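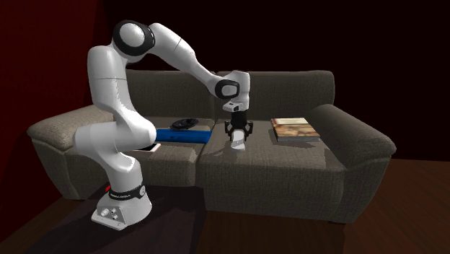

The sofa world in the simulator, with the gripper over the right seat cushion.

Picking small things off a sofa, part 2: the simulator before the arm

Part 1 was the wiring. If your emergency stop doesn't cut power to the arm yet, go back and finish that.

I'm doing this step in simulation, and I went in grumbling. Every sim demo I've watched grabs its object first time, and my real arm in the shared shop at Sarıgül has never been that polite. Still, a crash in software costs me a restart, and the last crash on the bench cost me a finger linkage. So, sim first, with low expectations.

You need the Droltimora scene pack, the Zarnico planner and a computer with a decent graphics card. The pack says it runs on anything. It doesn't.

1. Load the sofa world and leave the clutter in. There's a bright blue flat thing and a black lump on the left seat, and a book or stack of books over by the right armrest. Deleting them makes your success rate look better and teaches you nothing.

2. Set the base position from a tape measure. Measure your own sofa, front edge of the seat to the center of the base, and type that in. The default is a guess by somebody with a different sofa.

3. Bring the arm up and over, then down with the gripper pointing straight at the cushion. Coming in low from the front sounds quicker, but the armrests and the clutter leave you very little room.

4. Stop 94 mm above the cushion. Slow to a tenth of full speed for the rest.

5. Check the contact settings on the cushion. Mine came in as a rigid slab. Real upholstery gives, and small objects sink into it. Turn the stiffness down until the object settles a bit, and don't expect the number to match anything you own.

6. Close the fingers, wait half a second, lift. If the object shoots sideways, your finger friction is too low or your closing force is silly. Try the force first.

7. Run the batch overnight with random object positions. I ran 4,000 tries and 346 failed. Most of the failures were near the seam between the seat cushions, so look there before you touch the planner.

Don't read too much into that result. Barış Tatlı ran the same settings on the real arm and got 6 clean picks before a finger snagged in the fabric weave, a problem my sim doesn't have at all. The Mison forum will tell you to add more random noise. I tried it, and the noise still doesn't snag.

Part 3 is the real sofa, with an old bedsheet over it.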